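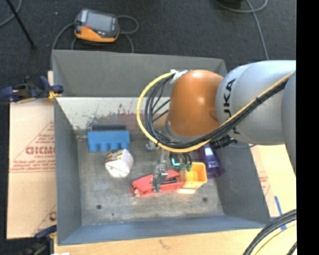 I finally sorted out the desk stuff over the weekend. It had been on my list since we moved the office into the small bedroom, and the list was getting old.

My method is the same one I used for the kitchen drawers. Everything goes into one big bin, and then things come out one at a time. If I can say where an item is going to live, it goes there. If I can't, it goes back in the bin and waits for the next round. I did 3 rounds.

The red stapler was easy. It gets used nearly every day at tax time and hardly at all otherwise, so it now sits in the top left drawer next to the box of staples. I had been keeping the staples in the hall closet for reasons I don't remember.

The open square container, the yellow-orange one, took longer. I tried it on the desk for pens and they fell over. I tried it in the drawer and the drawer wouldn't close. It ended up on the shelf by the window with binder clips, rubber bands and the spare key to the mailbox. It's a bright color and I can find it without my glasses, so it stays.

Paper was the slow part. I had receipts going back to a December I would rather not think about, including one for $533 from Resosden for the old desk chair. I kept that one with the warranty sheet and recycled most of the others. Joar Boström left a comment on my last post saying he scans everything and keeps no paper at all. I tried that for a while and had 2,771 files with names like scan0004, and I never opened any of them. I'm sticking with a folder.

What I got rid of: two dried-out glue sticks, a hole punch that only punched one hole, a calendar from the Ciltport hardware store, and a tape dispenser with no tape that fit it. The hole punch I felt a little bad about. It was my mother's.

The bin itself is going back to the garage. It's scuffed up on the bottom and has a couple of round holes there, but I'll want it for the garden tools once the shed is cleared out. I haven't decided where to start with the shed. Probably the shelf on the left, because I can reach it from the door.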